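3.2 Building the cell

The workshop we share with eleven other tenants and a kiln has firm views on floor area, and these shaped the hardware more than any paper cited in Section 2. Our share is one table. Everything described below had to bolt to that table, hang off it, or be carried home on the bus, and the second author (Daly) has asked that the last option be recorded as tried once.

We call the finished cell Rurik. It consists of a frame of black aluminum rail bolted up around a light wooden tabletop, with one arm entering from the left rail and one from the right. The arms are not identical in temperament. Both were assembled from the same drawings, but the left was built in April by two people with a torque driver and the right by one person with a deadline, and the joint calibration tables in the appendix make it easy to guess which is which.

The gripper fingers went through more revisions than the control code. Bare printed fingers held a bottle well enough until it was asked to move, at which point it left. We ended up facing them with black foam, cut by hand and glued on, with the edges chamfered so that a finger can get between two neighbors in a crowded tray without knocking both over. It now usually knocks over only one. A set of pads lasted 137 grasps on average before the glue began to creep, and replacing them takes less time than arguing about whether they need replacing.

For the task we wanted objects that were cheap, small, slightly top-heavy and available in quantity. Chatzigeorgiou paints miniatures, which settled the matter. The dropper bottles differ in label and cap color and share a general willingness to fall over. The container is a translucent plastic tray. Its walls defeat the depth estimate at low viewing angles, and we kept it for that reason after first buying it for the price. Figure 4 shows the cell with bottles in the container from three viewpoints: table height, the wrist, and overhead.

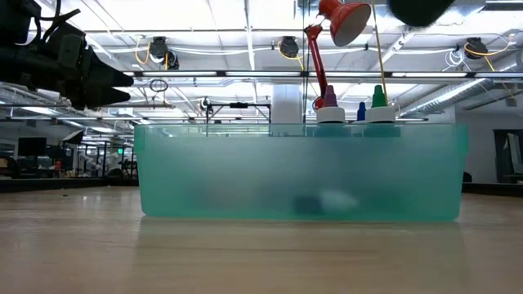
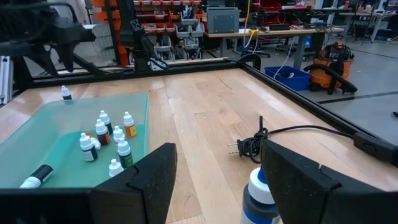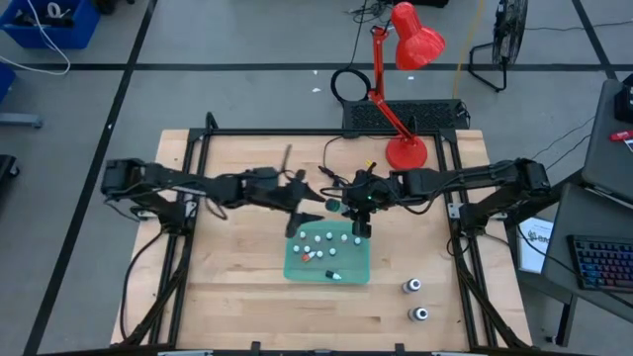

Figure 4. The Rurik cell in the shared workshop. First: the translucent container seen from close to table height, with bottle caps showing over the rim. Second: wrist view, with a bottle held between the foam-padded fingers. Third: both arms reaching in over the tray from opposite rails.

Lighting deserves a paragraph because it cost us a month. The overhead fixtures belong to the building and are either all on or all off, and the tabletop has a finish that returns them faithfully to the lens. Our first segmentation model, Zoltar, learned to find bottles and also learned to find streaks of glare, to which it assigned higher confidence. We added the red desk lamp for a directional source, retrained on 2000 hand-labeled crops, and renamed nothing, although the option was discussed.

A trial begins with bottles placed in the tray by hand, some standing and some lying down. The operator names a target, either arm may take it, and the trial ends when the bottle has been set upright on the bare table or when 48 seconds have passed. Other objects may be left on the tabletop as clutter. In early drafts of the protocol they were chosen at random from a list. In practice they are whatever was on the table, a distribution we found hard to improve on.

We ran 154 trials under this protocol. Trials interrupted by other tenants are reported separately in Section 4.3, along with the one interrupted by the kiln.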